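로봇동아리 연합 게시판 > 프로젝트 상담
제목: 캡스톤 양팔 정리 과제, 서랍부터 할지 상자부터 할지 의견 부탁드립니다
조회 90 | 댓글 13

작성자: 모서리줍기

안녕하십니까. 저는 한국에 유학 와서 로봇공학을 공부하는 학생입니다. 한국어로 긴 글을 쓰는 것이 아직 조심스러우니, 이상한 표현이 있으면 너그럽게 읽어 주시기 바랍니다.

저희 조는 이번 학기 캡스톤 수업에서 양팔 로봇으로 책상 위를 정리하는 과제를 합니다. 조 이름은 Prarkolov입니다. 조원 한 명이 게임에서 쓰던 이름인데, 신청서 마감 전에 더 좋은 이름을 찾지 못해서 그대로 제출했습니다. 발표는 6월이고, 그 전에 학과 안에서 중간 시연이 한 번 있습니다.

과제의 규칙은 이렇습니다. 물건이 책상과 쟁반에 놓인 상태에서 시작하고, 제한 시간 안에 정해진 자리로 옮겨야 합니다. 서랍장을 쓰면 점수가 더 높습니다. 다만 서랍을 열고, 물건을 넣고, 다시 닫는 데까지 모두 성공해야 가산점을 받습니다. 서랍을 열기만 하고 끝나면 오히려 감점입니다. 한 번 시연에 주는 시간은 90초입니다.

저희는 원격조종으로 시범 동작을 모은 다음에 모방학습으로 정책을 학습합니다. 지금까지 모은 시범은 55개입니다. 이 중에서 서랍이 들어간 것은 20개이고, 나머지는 모두 물건을 집어서 놓는 동작입니다. 과자 상자를 잡고 옮기는 것은 비교적 잘 됩니다. 그런데 서랍 손잡이를 당기는 것은 실패가 많습니다. 그리퍼의 손가락이 손잡이 뒤로 들어가는 각도가 조금만 달라져도 미끄러집니다.
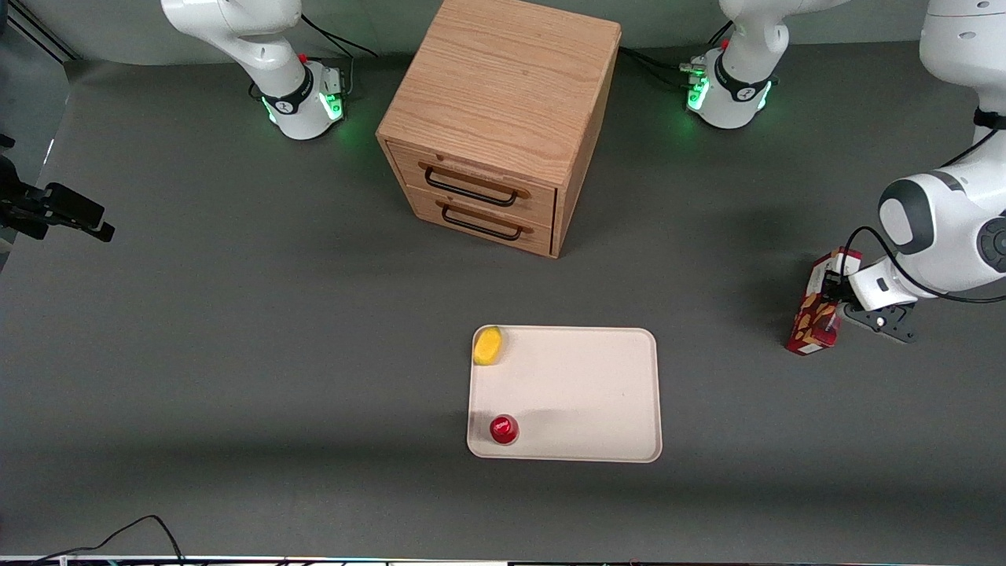 댓글 1
납땜연기: 서랍부터 하세요. 저희도 작년에 쉬운 것부터 하다가 어려운 것을 발표 전 주에 시작했습니다. 결과는 묻지 마세요ㅠㅠ 어려운 동작이 전체 일정을 정하는 겁니다.

댓글 2
회색토끼: 저는 반대입니다. 중간 시연이 있다면서요. 그때 아무것도 안 움직이면 지도교수님 표정부터 달라집니다. 상자 옮기기가 되고 있으면 그걸 먼저 안정시키고, 서랍은 그 다음에 별도 정책으로 붙이는 게 맞다고 봅니다.

댓글 3
납땜연기: 별도 정책으로 붙이면 이어지는 부분에서 다 깨져요. 상자를 든 채로 서랍이 안 열려 있으면 어떻게 할 건데요?

댓글 4
회색토끼: 상태 판별기 하나 두면 됩니다. 열림/닫힘만 구분하는 건 학부생도 하루면 만들어요. 통으로 학습시켜 놓고 어디서 실패하는지 모르는 것보다 훨씬 낫습니다.

댓글 5
모서리줍기(글쓴이): 두 분 의견 모두 감사합니다. 제가 중요한 내용을 빠뜨렸습니다. 저희는 지금 정책을 하나로 학습하고 있습니다. 상자와 서랍을 한 번에 하는 것입니다. 조 안에서도 의견이 나뉘어 있습니다. 저는 나누는 쪽이고, 다른 조원 2명은 하나로 하는 쪽입니다. 그래서 이 게시판에 여쭈어 보게 되었습니다.

댓글 6
Kellwood출신: 저는 Kellwood 동아리에서 양팔 과제를 두 학기 했습니다. 하나냐 둘이냐 전에 물어볼 게 있는데요. 원격조종을 몇 명이 했나요? 시범마다 사람이 다르면 손잡이에 접근하는 방향도 다 다를 거예요. 저희는 그게 제일 큰 문제였습니다. 어떤 사람은 위에서 내려오고 어떤 사람은 앞에서 밀고 들어가고. 그러면 정책이 그 중간으로 가서 허공을 잡습니다.

댓글 7
모서리줍기(글쓴이): 세 명이 번갈아 했습니다. 말씀을 읽고 저장된 시범을 몇 개 다시 재생해 보았는데, 정말로 접근 방향이 사람마다 다릅니다. 저는 위에서 내려오는 편이고, 다른 조원은 앞에서 천천히 들어갑니다. 부끄럽지만 지금까지 이것을 비교해 볼 생각을 하지 못했습니다.

댓글 8
납땜연기: 그럼 답 나왔네요. 서랍 시범은 한 사람이 전부 다시 찍으세요. 기존 것은 버리고.

댓글 9
회색토끼: 버리는 건 좀 아깝지 않나요. 접근 방향이 비슷한 것만 골라 남기고 모자란 만큼만 추가하면 되죠. 그리고 한 사람 시범만 쓰면 초기 위치가 조금 바뀌었을 때 약해집니다. 사람은 통일하되 서랍장 위치는 매번 조금씩 움직이면서 찍는 걸 추천합니다.

댓글 10
Marras_2기: 지나가다 하나 보탭니다. Marras 스터디에서 비슷한 과제를 했는데 저희는 접근 방향보다 닫는 동작에서 점수를 많이 잃었습니다. 여는 시범은 정성껏 찍어 놓고, 닫을 때는 다들 지쳐서 대충 툭 밀고 끝냈거든요. 정책도 똑같이 대충 툭 밀더군요. 조금 열린 채로 끝나면 규칙상 실패였습니다. 글쓴이 님 과제도 닫기까지 해야 가산점이라고 하니, 시범을 끝내기 전에 잠깐 누르고 있는 동작을 꼭 넣으세요.

추가로 어느 팔이 서랍을 맡는지 정해 두셨나요? 양팔이 다 할 수 있게 하면 좋아 보이지만 시범이 적을 때는 역할을 고정하는 편이 학습이 빨랐습니다.

댓글 11
모서리줍기(글쓴이): 자세한 말씀 감사합니다. 왼팔은 물건을 옮기고 오른팔은 서랍을 여닫는 것으로 정했습니다. 다만 초기에 찍은 시범 중에는 왼팔로 서랍을 당긴 것도 섞여 있습니다. 그 시범은 빼는 것이 좋겠습니까?

서랍도 두 칸 중에서 위 칸만 쓰는 것으로 조원들과 이야기하고 있습니다. 아래 칸까지 하면 손목의 자세가 많이 달라져서 시범이 더 필요합니다. 규칙에는 어느 칸이라는 조건이 없습니다.

댓글 12
Marras_2기: 네, 빼세요. 위 칸만 하는 것도 찬성입니다. 심사하는 분이 "아래 칸은 되나요?" 하고 물어볼 수 있으니 대답만 준비해 두시고요.

회색토끼: 저도 빼는 데 한 표요. 그런데 상자는 쥐고 있는 시간을 줄이는 연습도 해 보세요. 종이 상자는 오래 쥐면 옆면이 눌려서 다음 시도 때 잡는 느낌이 달라집니다. 저희 Zavoment 조는 같은 과자를 여러 개 사 놓고 바꿔 가면서 썼어요. 속은 조원들이 먹고 상자 안에는 휴지를 채웠는데, 그러니까 또 무게가 달라져서 처음부터 다시 찍었습니다. 내용물은 그냥 두세요.

납땜연기: 그건 진짜 공감ㅋㅋ 저희는 무게 맞춘다고 쌀을 넣었다가 터졌어요.

Kellwood출신: 조명도 시범 찍을 때랑 시연할 때랑 같은지 확인해 보세요. 저희는 저녁에만 시범을 찍었는데 시연이 오후 2시여서 창가 쪽 그림자가 완전히 달랐습니다. 커튼 치고 나서야 됐어요.

댓글 13
모서리줍기(글쓴이): 여러분 의견을 조원들에게 그대로 보여 주고 한 시간 넘게 회의를 했습니다. 결정한 내용을 적습니다.

정책은 우선 둘로 나누고, 중간 시연에서는 물건 옮기기만 보여 드리기로 했습니다. 서랍 시범은 앞에서 들어가는 조원 한 명이 새로 찍습니다. 기존의 서랍 시범 중에서 그 조원이 오른팔로 찍은 것은 남기고, 제가 찍은 것은 모두 뺍니다. 조금 섭섭하지만 재생해 보니 제 동작이 제일 불안했습니다. 서랍장 위치는 바닥에 테이프로 범위를 표시하고 그 안에서 조금씩 옮기겠습니다.

하나로 하자는 조원들은 아직 완전히 동의하지 않았습니다. 중간 시연이 끝난 뒤에 같은 시범으로 통합 정책도 한 번 학습해서 비교하기로 약속했습니다. 납땜연기 님께서 걱정하신 이어지는 부분은 회색토끼 님 말씀대로 판별기를 만들어 보고, 잘 안 되면 다시 글을 올리겠습니다.

과자 상자는 오늘 저녁에 더 사러 갑니다. 같은 맛이 남아 있기를 바랍니다.

납땜연기: 통합 쪽 결과도 꼭 올려 주세요. 저는 아직 그쪽이 이긴다고 봅니다.

회색토끼: 과자 내기 하실래요?

납땜연기: 콜. 대신 상자째로요.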